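Bedwood 대나무 도마 대형 (홈 있음)
8월 / 글 Aroha Pearce

Bedwood 대형 도마는 대나무를 길게 켠 조각을 나란히 붙여 만든 직사각형 도마입니다. 윗면 가장자리를 따라 국물받이 홈을 한 바퀴 둘렀습니다. 수박이나 토마토처럼 물이 많은 재료, 구운 고기처럼 썰 때 육즙이 나오는 재료를 올리는 용도로 만들었습니다. 홈이 없는 제품을 찾으시는 분은 Bedwood 중형을 보시면 됩니다. 중형은 같은 대나무를 쓰고 크기와 홈 유무만 다릅니다.

크기와 무게

긴 변은 450mm, 짧은 변은 321mm입니다. 두께는 18mm이고 홈 부분은 이보다 얇습니다. 무게는 2kg에 조금 못 미치며 대나무 특성상 개체마다 차이가 있습니다. 싱크대에 세워서 씻으려면 볼 안쪽 폭을 먼저 재어 보시기 바랍니다. 안쪽 폭이 360mm 이상이면 짧은 변을 바닥으로 해서 세울 수 있습니다. 폭이 그보다 좁으면 비스듬히 걸쳐 놓고 한쪽씩 씻어야 합니다.

소재와 마감

색은 밝은 황갈색입니다. 착색하지 않았기 때문에 조각마다 결과 색이 조금씩 다르고, 세로 줄무늬가 그대로 보입니다. 마디가 지나가는 자리에는 짙은 띠가 생기기도 합니다. 이 부분은 불량으로 보지 않으며 교환 대상이 아닙니다.

표면은 식품용 미네랄 오일로 한 번 마감해서 출고합니다. 첫 사용 전에 미지근한 물과 주방 세제로 닦고 완전히 말린 뒤 오일을 한 번 더 발라 주세요. 오일은 마른 천에 조금 묻혀 결 방향으로 문지르고, 하룻밤 두었다가 남은 것을 닦아냅니다. 처음 한 달은 2주에 한 번, 그 뒤로는 표면이 희끗해질 때마다 바르면 충분합니다. 식용유나 참기름은 쓰지 마십시오. 시간이 지나면 끈적해지고 냄새가 납니다.

홈에 대하여

홈은 둥근 날로 파냈고 모서리에서도 끊기지 않습니다. 안쪽에 각진 턱이 없어서 수세미가 끝까지 닿습니다. 수박 반 통을 썰 때 나오는 물 정도는 홈에 고이지만, 한 통을 다 썰 때는 중간에 한 번 따라 버리는 편이 낫습니다. 따를 때는 도마를 한쪽 모서리로 기울이면 됩니다. 따르는 주둥이는 따로 없습니다.

홈이 있는 면은 그만큼 평평한 작업 면적이 줄어듭니다. 반죽을 밀 때는 뒷면을 쓰시기 바랍니다. 뒷면은 홈 없이 평평하고, 밀대를 가장자리까지 밀어도 걸리지 않습니다.

조리대 위에서

이 도마는 자리를 많이 차지합니다. 조리대 깊이가 600mm인 주방에서 긴 변을 벽과 나란히 놓으면 앞쪽에 접시나 그릇을 둘 공간이 남습니다. 비스듬히 놓고 쓰는 분도 많습니다. 칼을 쥔 팔의 각도에 도마를 맞추는 것이라 손목이 편하다는 의견이 있었고, 대신 뒤쪽 모서리가 벽에 가까워집니다. 벽에 닿게 두면 물기가 빠지지 않으니 손가락 하나 들어갈 틈을 남겨 주세요.

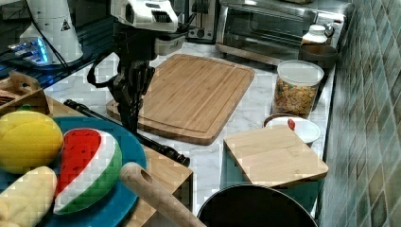

과일을 썰어 바로 접시에 옮기는 작업이라면 접시를 도마 옆에 붙여 두는 것이 편합니다. 오른손잡이는 왼쪽, 오른손으로 밀어 담는 분은 오른쪽이 맞습니다. 접시 밑에 작은 나무 판을 한 장 깔면 도마와 높이가 비슷해져서 썬 것을 칼등으로 밀어 옮기기 쉽습니다. 작은 판은 Flurden 받침판을 권합니다. 같은 대나무 소재이고 따로 판매합니다.

인조대리석이나 광택이 있는 석재 상판에서는 도마가 밀릴 수 있습니다. 이 제품에는 고무발이 없습니다. 양면을 다 쓰게 하려고 뺐습니다. 젖은 행주를 꼭 짜서 밑에 펴거나, 별도 판매하는 Skinow 미끄럼 방지 매트를 쓰시기 바랍니다. 매트는 도마보다 작게 잘라 써도 됩니다. 사용 후에는 매트를 꼭 떼어서 따로 말려 주세요. 붙여 둔 채로 두면 그 자리만 색이 짙어집니다.

뜨거운 팬이나 냄비를 바로 올리지 마십시오. 대나무 조각을 붙인 접착선이 열에 약해서 벌어질 수 있고, 그을린 자국은 지워지지 않습니다. 잠깐이라면 괜찮은지 묻는 분이 있는데, 불에서 막 내린 팬은 잠깐도 안 됩니다. 냄비받침을 쓰세요.

세척과 보관

사용 직후 흐르는 물에 헹구고 세제로 닦습니다. 물에 담가 두지 마십시오. 식기세척기와 식기건조기도 쓸 수 없습니다. 씻은 뒤에는 마른 행주로 양면과 홈을 닦고, 긴 변을 바닥으로 해서 세워 말립니다. 눕혀서 말리면 아랫면이 늦게 말라 휘어집니다. 직사광선 아래도 피해야 합니다. 여름 장마철에는 싱크대 아래 수납장에 넣지 말고 바람이 통하는 곳에 세워 두는 것이 좋습니다.

김치나 비트처럼 색이 강한 재료를 썬 뒤에는 굵은소금을 뿌리고 레몬 반 개로 문질러 5분 두었다가 헹구면 물이 많이 빠집니다. 냄새도 같은 방법으로 줄일 수 있습니다. 염소계 표백제는 쓰지 마십시오. 표면이 하얗게 일어납니다.

칼자국이 깊어지면 240번 사포로 결을 따라 가볍게 갈고 오일을 다시 바릅니다. 홈 안쪽은 사포를 손가락에 감아 문지르면 됩니다. 갈아낸 뒤에는 가루를 마른 천으로 먼저 털어내고 물로 씻어야 합니다. 직접 하기 어려우면 Tesfamariam 공방에 재마감을 맡길 수 있습니다. 비용은 한 면에 3,000원이고 왕복 배송비는 별도입니다. 접수 후 4일 안에 돌려보내며, 접착선이 벌어진 도마는 받지 않습니다.

칼과의 궁합

대나무는 일반적인 편백 도마보다 단단합니다. 칼자국이 덜 남는 대신 날이 조금 빨리 무뎌집니다. 경도가 높고 날이 얇은 칼을 쓰신다면 편백 쪽이 맞을 수 있습니다. 보통의 스테인리스 식도나 과도는 문제없이 쓸 수 있습니다. 뼈를 내려치는 용도로는 쓰지 마십시오. 닭 뼈도 마찬가지입니다. 빵칼처럼 톱니가 있는 칼은 결과 직각 방향으로 오래 쓰면 표면이 거칠어지니 뒷면을 빵 전용으로 정해 두는 것도 방법입니다.

구성품

도마 1개, 종이 설명서 1장. 오일과 매트, 받침판은 들어 있지 않습니다. 포장은 종이 상자와 종이 완충재만 씁니다.

교환과 반품

받으신 날부터 7일 안에 연락 주시면 됩니다. 물에 닿은 제품은 단순 변심으로 반품할 수 없습니다. 평평한 곳에 놓았을 때 흔들림이 있으면 쓰기 전에 사진을 찍어 보내 주세요. 3mm 이상 뜨는 제품은 새것으로 바꿔 드립니다. 그보다 작은 흔들림은 습도 때문인 경우가 많고, 뜬 쪽을 뒤집어 하루 세워 두면 대개 돌아옵니다.

자주 들어오는 문의

양면을 생고기용과 채소용으로 나누어 써도 되는지 묻는 분이 많습니다. 권하지 않습니다. 세워 두는 동안 물이 한쪽에서 다른 쪽으로 흐를 수 있으니 생고기는 도마를 따로 두는 것이 안전합니다.

각인은 현재 받지 않습니다. 손잡이 구멍이 있는 제품도 대형에는 없고, 걸어서 보관하시려면 중형을 선택해 주세요. 중형은 짧은 변 쪽에 구멍이 하나 있습니다.

받침판과 함께 주문하면 한 상자에 넣어 보냅니다. 매트는 발송 창고가 달라 하루 정도 늦게 도착할 수 있습니다.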